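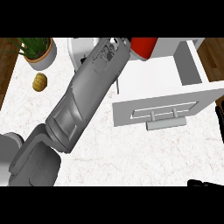 Whoever told me marble was low maintenance has never made a lemon tart, wrote one reader after the last version of this page went up, and could we please put the bad news first this time. Fair enough. Bad news first, then.

MARBLE BENCHTOPS – THINGS PEOPLE ASK US

Will it mark?

Yes. Every marble bench marks sooner or later. Lemon, vinegar, wine, tomato, fizzy drink, some bathroom sprays. Leaves a dull spot, called an etch. Sealer doesn't stop it. If a dull spot is going to ruin your week, get something else, we sell other things.

So what's the sealer for?

Stains. Oil, coffee, beetroot, tumeric. Different problem altogether. A stain is colour that's soaked in. An etch is the surface itself being eaten a tiny bit by acid. You can have one without the other or both in the same spot, which happens a lot with red wine.

How do I tell which one I've got?

Get down low and look along the bench with a light on the far side. Dull patch, same colour as the rest – etch. Darker or coloured patch – stain. If you can feel it with a fingernail and it's sitting on top, it might be neither. Could just be dried food or limescale. Try warm water and a soft cloth before you ring us. Please.

Honed or polished?

Honed is the matte one. Polished is the shiny one. Etches show up far less on honed. Stains get in a bit quicker on honed. Most kitchens we do now are honed, most bathrooms still polished. No wrong answer, but have a look at both with a bit of overhead light on them, not just flat on the showroom floor. Shiny marble under downlights shows every wipe mark.

What thickness do you do?

20 mm is standard. If you want it to look chunkier we mitre the edge and build it up, so the front looks thick but the slab is still 20 mm behind. Solid thick slab is possible, costs a lot more, and your cabinets need to be up to the weight. Ask your cabinetmaker before you ask us.

Can I put hot pots on it?

Marble copes with heat better than most manmade tops. Still no. The joins don't like it, the sealer doesn't like it, and a sudden hot spot near a cutout (cooktop, sink) is where cracks start. Use a trivet.

What about rolling pastry on it?

Go for it. Best thing about the stuff. Butter and flour straight on the stone, wipe up after with warm water and a drop of pH neutral soap. Don't leave a lump of butter sitting there over lunch. Keep the lemon zest on a board.

Can I cut on it?

No. You'll scratch the bench and wreck the knife.

What do I clean it with day to day?

Warm water, soft cloth, small amount of neutral dish soap. Dry it off with a tea towel. Really that's the lot. If you'd like a bottle for it, the Imhof stone spray is what we keep on the counter at Grokside and it's fine. Some customers swear by it, some go back to dish soap after a month.

What NOT to use?

Vinegar. Bicarb paste as a scrub. Anything with lemon on the label. Bleach. Cream cleanser. Shower spray. Scourers, including the green side of the sponge. Magic erasers on polished – they dull it. And "natural" cleaners, read the back, half of them are vinegar or citric acid with a leaf on the front.

How often do I reseal?

Depends on the stone and on you. Do the water test. Tablespoon of water on the bench near the sink, leave it ten minutes, wipe it off. Dark patch underneath? Time to reseal. No dark patch, leave it alone. Oversealing is a real thing, it goes cloudy and streaky and then someone has to strip it.

Busy kitchen, light coloured stone, honed – probaby once a year. A polished vanity in a spare bathroom might go for years.

Can I seal it myself?

Yep. Clean it, let it dry overnight, wipe the sealer on, wait as long as the bottle says and no longer, buff off every bit of it with a clean cloth. Windows open. Most people go wrong on the buffing. If it dries on the surface you get a haze, and the fix for the haze is more sealer on top to soften it, then buff like mad.

The 1000 mL Imhof bottle does a big kitchen with plenty left for next time. Smaller bottles from the hardware are OK too so long as it says penetrating or impregnating. Don't buy anything called a topical coating.

I've got an oil stain. Now what?

Poultice. Bicarb and water mixed to about peanut butter thickness, spread over the mark (spread, don't scrub), cling wrap over it, tape the edges, leave a full day. Take the wrap off, let it dry out completely, scoop it off with something plastic. You may need to do it two or three times. Old oil stains sometimes lighten and then just stop. We can try stronger stuff on site but no promises.

For coffee, tea, wine on LIGHT stone only – same thing but with hydrogen peroxide from the chemist instead of the water. Not on dark stone, it'll bleach.

Rust from a tin?

Ring us. Most rust removers are acid and will eat the bench faster than they eat the rust.

Can etches be fixed?

Small ones on polished, you can have a go with a marble polishing powder and a damp cloth. Test somewhere you don't care about. On honed it's easier in some ways, a very fine pad blends it, but it's also easy to end up with a shiny patch in a matte bench. Bigger areas are a job for someone with the proper gear.

How much does a repolish or rehone cost?

From $720 for a straight run of bench, no island. Islands are extra, so are upstands and anything with a fancy edge profile. A full kitchen with a big island got up to almost $1000 more than that last time we did one at Clorkham, but that was a bad case, years of vinegar spray. Send photos and measurements and you'll get a proper number.

Do I have to move out while you do it?

No. It's done wet so dust isn't the problem, slurry is. We mask the cabinets and floor. Clear the bench and the top drawers. You won't have a kitchen for the day. Noisy as well, so maybe take the dog somewhere.

Why does my slab look different to the sample?

It's a rock. Samples are the size of a paperback and the slab is the size of a door or bigger. White with a bit of pink or tan vein in one corner might be mostly vein in the next corner. Come and see the actual slab, always. We can put tape on it and show you roughly where your sink will land. If you don't come and see it and sign off on it we can't swap it later.

Will the veins line up at the join?

We try. Depends how many slabs you've bought and how wasteful you're willing to be. Book matching needs consecutive slabs and usually one more than you'd think. Mention it at quote stage, not on template day.

Can it go yellow?

White marble can, yes. Usual causes: wax or cheap coatings, iron in the stone reacting with water that's sat around a leaky tap, or years of greasy cleaner build up. The wax kind comes off. The iron kind mostly doesn't. Fix leaky taps.

Is it OK outside?

For a barbie bench, not our first pick. Sun's alright, rain isn't great, and tomato sauce exists. Granite for outside. If you insist, honed, under cover, and expect it to weather.

Do chips happen?

Edges around sinks and dishwashers mainly – cast iron pans. A slightly rounded edge chips less than a sharp square one. Keep the bit that came off! Sticky tape it to a piece of paper and put it in a drawer. Much better repair with the original piece than with filler. Filler's good now but you'll know it's there.

What's the wait?

Template once your cabinets are in, fixed and level. Not nearly in. In. Then fabrication, then install. Your quote has the current lead time on it, go by that one, this page doesn't get updated enough to be trusted. December is always blocked out early so if you want it for Christmas get moving in winter.

Do you do installs on weekends?

No installs. Showroom is open Sunday mornings for looking at slabs, no appointment needed, but the yard crane isn't running so if a slab is at the back of the rack you'll be looking at its edge.

Warranty?

Covers our workmanship: joins, cutouts, edges, glue. Doesn't cover etching, staining, heat damage, or cabinets moving. It's in the paperwork, please read that page before you sign. Reseal at your own pace, it doesn't affect anything.

I bought a house and don't know what the bench is

Drop of lemon juice somewhere hidden, under the toaster say. Dull spot after a few minutes, it's marble or another limey stone. Nothing, probly granite or quartzite or engineered. Or bring us a clear photo, close up, plus one from further back. If it turns out to be engineered stone do not sand, grind or cut it yourself.

Brandau Stone & Benchtops, showroom and yard, 91 Clorkham Road, Grokside | Contact us | Copyright Brandau | Back to top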